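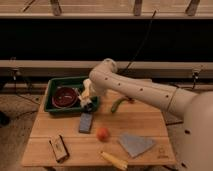
Why Do We Use Trays?

Have you ever tried to carry a bowl, a cup, a napkin and a snack across a room all at once? Something always rolls away, and it's usually the thing you wanted most! A tray fixes that. It is one of the simplest inventions in the whole house, and it's full of clever ideas once you start looking.

The secret is in the edges

Take a flat board and put a ball on it. Tip the board a tiny bit. Off goes the ball! Now do the same with a tray that has raised walls around it. The ball rolls until it bumps into a wall, and then it stays put. Those walls don't need to be tall. Even a shallow tray can stop a runaway tomato.

Bowls work in a similar way, only rounder. The sides of a bowl curve up, so whatever you drop in slides down toward the middle. That's why peas are so much easier to eat from a bowl than from a plate. (Try it at dinner and see!)

Rollers, rockers and stay-putters

Things behave in different ways on a table because of their shapes. We like to sort them into groups.

Rollers are round all over, like a ball or an orange. They can go in any direction, so they are the great escape artists of the kitchen.

Rockers are long and curved, like a cucumber or a banana. A straight cucumber can roll sideways quite well, but a bendy one wobbles back and forth and then stops. Give one a gentle push and watch what it does.

Stay-putters have a big flat side. A sponge is a stay-putter, and so is a folded napkin. You can push them, but they won't roll, and they stop as soon as you do. The rubbing between the table and the flat side is called friction, and it's what slows them down.

Try it yourself: the tray game

You will need:
a tray with raised edges
a bowl that won't break
8 small things from around the house (ask a grown-up first)
a table

Spread your things out on the table, outside the tray. Before you touch any of them, guess: which are rollers, which are rockers and which are stay-putters? Give each one a soft push with one finger to find out.

Now put everything in the tray. Where will you put the rollers? Some children drop them in the bowl right away. Others build a little fence out of stay-putters, and that works too! When you're finished, lift the tray with both hands and walk 2 steps. Did anything move? If it did, change one thing and have another go.

For an extra challenge, play with a friend and let them choose where the bowl goes. A bowl in the corner leaves one big space. A bowl in the middle leaves lots of small ones, and it gets tricky fast.

Words to know

Rim: the top edge of a bowl, cup or tray.
Shallow: not very deep.
Friction: the rubbing that slows things down when they slide.

Something to look for

Trays are hiding all over the place. Look inside the silverware drawer, under a flowerpot, in the oven and at the bottom of a birdcage. Which one has the tallest walls, and what do you think they are there to stop?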